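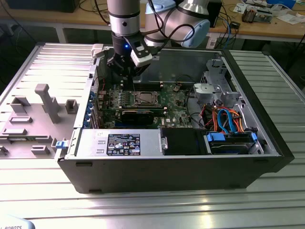

Old desktop trade-ins and teardowns: your questions

Is my old office tower worth anything?
Usually less than you hope. Sellers on auction sites ask 500 dollars for a machine that was ordinary on the day it was bought. Asking is free. Look at what has sold, then take off shipping, and you may find the steel case costs more to mail than the parts inside would bring.

Should I pay for the Sumimari "deep refresh"?
We don't offer it and wouldn't buy it. For 80 dollars you get a wipe-down, new thermal paste and a sticker. Paste is cheap, and it won't make a slow hard drive any faster.

Do I have to strip the whole machine before I bring it in?
No. Take the side panel off if you want a look, and leave the rest alone. Helmi Honkanen at our Hikdale counter gets plenty of boards with bent socket pins, nearly always from people who were told it was a five-minute job.

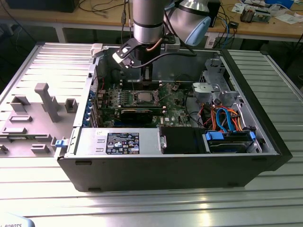 Tower on its side, cover off, heatsink out.

Can I reuse the power supply in a new build?
Maybe. Big-name office machines often use their own connectors and odd shapes, so read the label and compare the plugs before you believe a forum post. Adapters exist. I have yet to meet one I'd leave running overnight.

Are those colored plastic clips and latches any good?
Better than I expected, I'll admit. Blue usually marks something meant to be released by hand — card retainers, drive carriers and so on. If one won't move, stop pulling and look for the second tab.

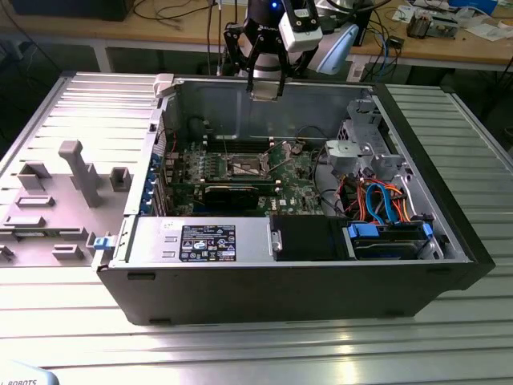 The same goes for drive cables. Pull on the plug, never the wire, and don't trust the colors to tell you which lead goes where. Take a phone picture first.

Will you wipe my drive?
Yes, within 24 hours of drop-off, and you can stay and watch. Anyone who promises "certified destruction" for free should be asked who did the certifying. Iraís Hinojosa handles wiping at the MacRitchie store.

What about the Gonach cleaning spray?
It's alcohol in a nicer bottle. Buy the alcohol.

Last updated 5 Dec 2022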